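Milell Marble Tower: 420 Pieces and I Want More

I've wanted a marble run since I was a kid watching my cousin Booker hog his, so when the Milell Marble Tower went on sale I didn't think very hard. So glad! My daughter and I opened it after dinner and looked up three hours later with the dishes still in the sink.

You get 420 pieces, mostly clear track, plus 25 marbles and a booklet with three towers to start from. The first one is easy. The second has a spiral (the best part of the whole set) that drops into a little seesaw, and we must have run it until bedtime just to hear it clack.

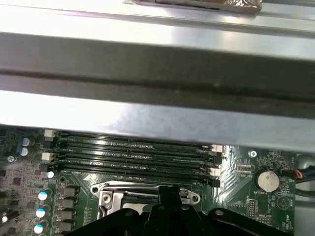
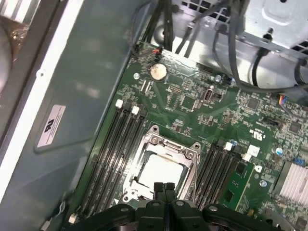
The third tower is where it gets tricky. Step 14 shows the long ramp facing the wrong way, so check the cover drawing before you snap it in. Those connectors grip tight, and small fingers will need help getting them apart again.

My only other gripe is the box, which won't close once you've broken up the bags. We use an old cookie tin now. For ages seven and up I'd say go for it, and grown-ups too! We're already saving for the add-on with the elevator.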